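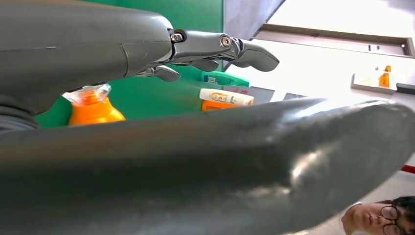 2026-02-25

Bathroom things today. I have been putting it off for weeks. Got up at eight, had toast, and made a start before I could think of something else to do.

I brought everything out of the cabinet and the two drawers, and then the washbag from the back of the wardrobe, which I had forgotten I owned. It still had things in it from the Ridby trip in May. A comb, a hotel shower cap, plasters, a sewing kit with one needle. I kept the plasters and the needle.

The orange bottle stays. It is the only one I reach for every day and I would only have to buy it again. The white tube with the little figure on its label stays as well. Jasmina K. gave it to me and I have been slow to use it, mostly from habit. I have decided to put it at the front so I see it in the mornings.

Threw out: two mascaras, a sun cream that had separated, a lip balm with no lid, nail varnish I couldn't open even with the rubber glove, and half a packet of cotton wool that had got dusty. Also a face mask in a sachet, best before some time ago. I rinsed what could be rinsed and put it by the door for recycling. The caps go in the other bin here. I had to look that up on the council page again and I still think it is wrong.

Then the cabinet itself. There was a ring on the bottom shelf where something had leaked, and it took hot water, then vinegar, then a knife held flat. The ring is fainter but it is there. I lined the shelf with a bit of leftover drawer paper and cut it slightly short on the left. Not going to do it again for the sake of a finger's width.

Stopped for lunch. Soup from the freezer, lentil I think, no label on it. I must start labelling. Listened to the end of the radio play while I ate and did not follow who the brother was.

Jasmina Nikolaidis rang at two about the flat in Donditz. She has had the offer accepted and is pleased and worried in equal amounts. They want her out of the old place before she has the keys to the new one, so there is a gap of a few nights. I said she could have the sofa bed. She said she would be no trouble and would bring her own towels. I said she need not bring towels, I have too many, and that got me thinking about the airing cupboard, which is next. We talked for a long time about curtains. She wants to know whether hers can be taken up, and I said to wait until she has measured.

After that, back to the drawers. The top one now has daily things only: toothpaste, floss, the hairbrush, tweezers, nail scissors. The second has spares and first aid. I used an old shoebox lid to stop everything sliding to the back when it opens. It looks a bit poor but it works. I moved the medicines to the kitchen cupboard, high up, since the bathroom gets steamy and the leaflet says to keep them dry. Found three thermometers. One has no battery. Kept the other two for no good reason.

Went out to the shop before it got dark. Bought hand soap, bin bags, a new toothbrush, and potatoes, which were heavy and which I did not need until the weekend. The Todorova bakery was already shut. I had wanted the seeded loaf. I walked back the long way by the allotments and someone had a fire going, so my coat smells of it now. Hung it by the open window.

Shoulder has been sore since I scrubbed the shelf. I did the stretches from the sheet and will do them again tomorrow. I ought to ring the surgery about it if it is no better, as it was the same one that bothered me last winter.

Supper was two of the potatoes, boiled, with eggs and the end of the cabbage. Washed up straight away. Jasmina K. sent a message asking if I had tried the stuff in the tube yet, so I put some on before bed and told her yes. It has hardly any smell. I will see how I get on with it.

To do tomorrow: recycling out before seven. Airing cupboard, starting with the towels. Check whether the sofa bed still opens properly, as it stuck the last time and I had to lift the middle. Battery for the thermometer, or throw it out. Ring the dentist. Write to Aunt about the photographs.

In bed by ten. Read a few pages and put the light out.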